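Chapter 14
The Price of a Clean Shirt

Reading time: 2 minutes

In 1575 the town of Pistby fined a man for owning too many shirts. The record doesn't say how many was too many, though we may assume the council knew it when they saw it. Linen was dear, washing it was dearer, and a person in fresh cuffs on a Tuesday was plainly getting ideas.

This chapter is about household work and why economists took so long to notice it. For most of the history of the subject, a shirt washed by a hired laundress was part of the nation's output. The same shirt washed at home by the owner's wife was part of the weather.
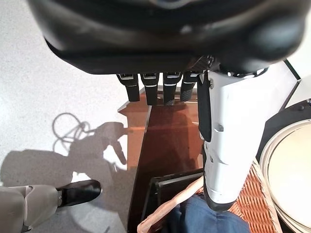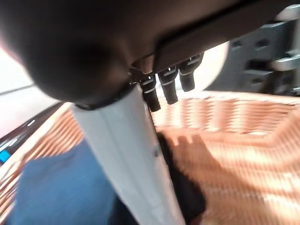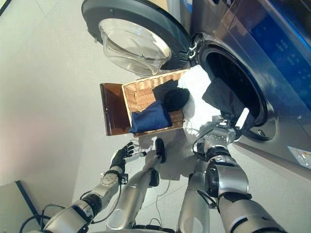 The trouble starts with price. A laundry in Revau charges 20 crowns a load, and that sum goes into the books. When a family there buys a washer and stops paying the laundry, the shirts are as clean as before and the economy, on paper, has shrunk. The machine itself counted once, on the day it was sold. After that it might as well be a shelf.

We will look at two ways of putting a number on unpaid work. One asks what it would cost to hire someone else to do it. The other asks what the person doing it could have earned elsewhere, and so concludes that a surgeon's socks are folded at ruinous expense. Both methods have their defenders, few of whom agree on what to do about ironing.

Before reading on, write down every chore you did yesterday and how long each one took. Leave out nothing, including the ones you did badly.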